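Robot open day, quick writeup before I forget it all

29 November 2024

Typing this fast, I have to be out the door in an hour and if I don't do it now it won't get done. Same as the August trip that I promised to write up and never did.

So. Vustanach had their open day. Vustanach is the robot place out past the rail yard, the one with the blue doors. I've driven by it for years and figured they made conveyor belts. They used to! Now it's arms, mostly, and the software that goes with the arms. Finn Sperling sent me the sign-up link and I grabbed a slot and then nearly lost it by going to the wrong entrance. Go around the back. The front door is offices and the buzzer does nothing.

Sign in, sticker with your name, a sheet about not crossing the yellow tape. Coffee was decent. No decaf. They'd had 103 people sign up and I'd guess most of them came before lunch, so if they do it again take an afternoon slot. By two o'clock you could walk right up to things and ask your dumb questions with no line behind you.

The talk first. Short talk, small room, chairs too close together. Despina Yordanov did it and she was good, talked quickly, skipped a bunch of her own slides. Main point was that picking up one thing from an empty table is pretty much handled, and picking up one thing out of a heap of other things is still a pain. Everything's touching everything. Pull on one and another one comes with it. She had numbers. 2,000 tries logged on the cluttered bin setup, and a success rate of 65 percent on soft stuff. Somebody near the front groaned at the 65 and she said yep, that's how we feel too.

I liked that she gave the bad number. I've been to demos (the Briltari one, remember that?) where everything works every time and then you find out they ran the same move on the same block all day long.

Then the floor. Three stations. I skipped the first because it was packed with kids and they were having a great time and I'm not going to elbow a seven year old. Second one was a wheeled thing carrying boxes down a hallway. Fine. Slow. It stopped for a dropped glove and sat there until a guy came and got the glove. I have a coworker like that.

Third one was the bin and I stayed there for most of the afternoon. Red and black arm, glossy, kind of looks like it came off a motorcycle. Dark green tables, white tile floor, cables all over the floor, which I trip on just looking at. And a gray bin full of junk. I mean that nicely. Spiky rubber things with googly eyes, balls, toy bricks, a little orange bear, foil, cloth. Like the bottom of the toy box at my sister's house.

The job they'd set for the session was the cloth. Get hold of it, leave the rest. 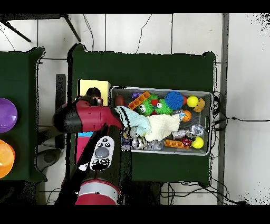
Lumturie Berisha said cloth is the one she'd drop from the whole program if they let her, because a ball stays a ball wherever you grab it and a cloth is a new shape each time you touch it. Then she said she'd miss it, though. She's been on cloth for a long while and I think she takes it personaly.

I asked why not just use suction. She'd obviously been asked this all day. Air goes straight through knitting, so you get nothing, or you get one loop of yarn. OK. Makes sense once you hear it. Would not have thought of it.

Asked also about the foil and the clear plastic. Those are in on purpose, she told me. Shiny stuff and see-through stuff mess with the cameras. Glare, wrong distances, sometimes the thing just isn't there as far as the software's concerned. So they throw it in with everything else and see how the software copes. The spiky toys are for the opposite reason, easy to see and annoying to hold. And the eyes on them? The eyes are because that's what the store had.

How it goes when you're standing there. Long wait. Arm sort of hovers. You think it's crashed. Then it moves and it's way smoother than I expected, no jerking. Goes in low, comes at the cloth from the side. Closes. Waits again. Then lifts, and this is where everybody at the tape stops talking. First run I watched, it got the cloth clean and people clapped. Second run it got the cloth plus a brick that rode up in a fold and dropped back in the bin with a clack. Is that a pass? They score it as half. I'd be meaner than that.

Third run it just closed on air. Twice. Backed off and the operator reset it. Lots of "awww" from the crowd, which is funny, you don't do that for a printer.

Some stuff I scribbled down, no order:

- The resets take longer than the runs. Someone has to mess the bin up again by hand and they try to do it differently each time, and apparently people are terrible at random. You always put the bear in the same corner. They've got a shuffle card now that tells you what goes where.

- 54 objects in the whole kit, not all in the bin at once. It lives in a plastic tub with a list taped to the lid. Things go missing. The list has a lot of crossing out.

- The bowls on the other table are for a sorting task, didn't get to see that one, they were running it in the mornings only. Bummed about that.

- There's a stop button and the operator keeps a hand near it the entire time. I watched for that. Good.

- It's loud in there but the arm isn't what's loud. It's the fans.

- They let you try moving a small arm yourself, by hand, at a bench in the corner. I was awful. Took me forever to get a ball into a cup. I have a lot more respect for the software now. No depth perception at all when you're looking at it on a screen, you think you're there and you're four inches short.

Got talking to Euan Mowat while we waited for a reset. He works with the Wultard grippers, the softer kind with the rubbery fingers, and he thinks the hard black ones are the wrong tool for cloth, period. Pinching is fine on a table edge, he says, but in a bin your fingers need to slide under things and stiff fingers shove everything around. I put this to one of the operators and got a very polite shrug. Two camps, I guess. I don't know enough to pick one. The hard one did do better than I expected on the clean runs.

Went back for one more look right before they closed up the floor. Fewer people, better view, could stand right at the tape.

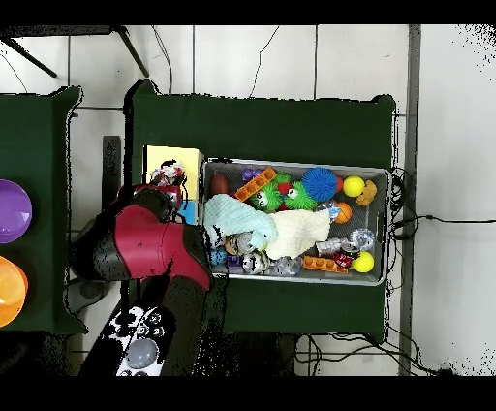

Špela Halilović asked the thing I'd been wanting to ask, whether any of this ends up in somebody's house or if it's all going to warehouses. The answer she got was warehouses first, returns handling mostly, boxes of mixed stuff that people have sent back. Houses much later, if ever. She didn't look thrilled. I get it, I'd like one for the laundry too. But returns is a real problem and I can see it, every box is a surprise, soft things stuffed around hard things, wrapping everywhere.

Someone else wanted a price for the arm and they wouldn't say. They never say.

What I'd fix if they're reading. Signs, for the back door especially. A screen at station three showing what the cameras see, cause half the questions at the tape were "what's it looking at" and the operator had to keep explaining with his hands. Maybe a scoreboard too, so people walking up know how the session's going. And please put the sorting task on in the afternoon at least once.

What I wouldn't touch. Letting the failures happen in front of people. I learned more from the closing-on-air run than from the clean one. After the clean one there's nothing to ask. After the miss there were all these hands up, and the operator pulled up the log and showed us where it thought the cloth was, and it was off by the width of a thumb. That's all it was. A fold was casting a shadow and it went for the shadow.

Parking: there's a lot behind the Vukčević tire place, they let you use it, just don't block the bay. Bus drops you on the main road and it's a bit of a walk with no sidewalk for part of it. Wear closed shoes, they check. One guy got sent back to his car.

Kids OK? Yes, I think from maybe six up. Station one is built for them. Station three has too much waiting, although one little girl stood there longer than I did and called every miss before it happened. Hire her.

Next one is in spring supposedly, no date yet. I'll put the link up when Finn sends it to me. If any of you were there in the morning and saw the bowls get used, tell me how it went, I want to know if it does balls faster than cloth. It has to, right?

OK, running late. Will fix the spelling tonight, and I've got the handout from the talk if anybody wants me to scan it.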